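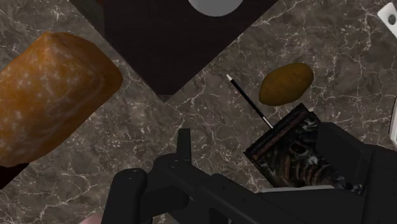 Bread on a veined stone worktop (computer-generated view)

Clearance of unexploded munitions in Geveck district: frequently asked questions

Updated November
By Hrvoje Georgiou, Public Information Office, Pendwood Clearance Trust

Which areas does the programme cover?

The programme covers the farmland and forest tracks between Geveck and the Melter river crossing. Land within the Melter barracks perimeter remains under military control and is dealt with separately. A map showing the current boundary is kept at the district office and is reissued whenever land is added or released.

What has been found so far?

Clearance teams have recorded 2769 items, most of them mortar rounds and artillery shells left from the fighting along the river. The total includes fuzes and parts that still contained explosive material. It does not include small-arms ammunition, which is logged by weight.

How much land has been returned to use?

To date, 212 hectares have been released. Land is released only after a quality inspection by a team that took no part in the original search, and the owner receives a signed handover certificate.

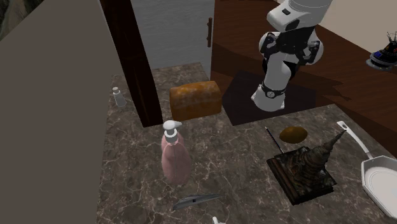

Owners should keep the certificate with their title documents. The district office holds a copy and can issue a replacement on request.

I have found an object that may be dangerous. What should I do?

Do not touch it or attempt to move it, cover it or mark it with anything placed on the ground close by. Leave by the way you came, keep others away and call the district reporting line or the nearest police post. Please give the location as precisely as you can. The line is staffed at all hours. You will not be penalised for making a report that proves to be a false alarm.

Will I have to leave my home while an item is destroyed?

In some cases, yes. Where an item cannot be moved safely, it is destroyed where it lies and a cordon is set by the officer in charge. Households inside the cordon are given written notice where time allows. In urgent cases, notice is given at the door. Windows should be left slightly open and livestock moved beyond the cordon if this can be done before the stated time.
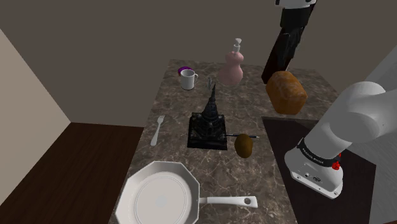
Residents who need transport or medical assistance during a cordon should inform the officer who delivers the notice. The school at Spahić is opened as a reception point and remains open until the cordon is lifted.

Can I claim for damage or lost income?

Claims for damage caused by a controlled demolition must reach the district office within 3 months of the demolition. Claims for crops or grazing lost while land is closed are assessed once a year, after harvest. The Trust does not decide claims, but it will supply a record of the work on request.

Are the teams armed?

No. The Trust is a civilian body and its staff carry no weapons. Military engineers may attend when large aircraft bombs are found, and in that event they work under their own chain of command.

Can former soldiers provide information?

Yes, and such information is welcome. Sketches, unit diaries and recollections of firing positions have led directly to the survey of 2 sites north of Melter. Statements may be given in confidence and are used solely for planning clearance.

Related items
Reading warning signs on forest tracks
Geveck district: land release notices
Safety sessions for schools in Spahić
How to request a demolition record

This site uses cookies to remember your language settings. By continuing to use the site you accept our cookie policy.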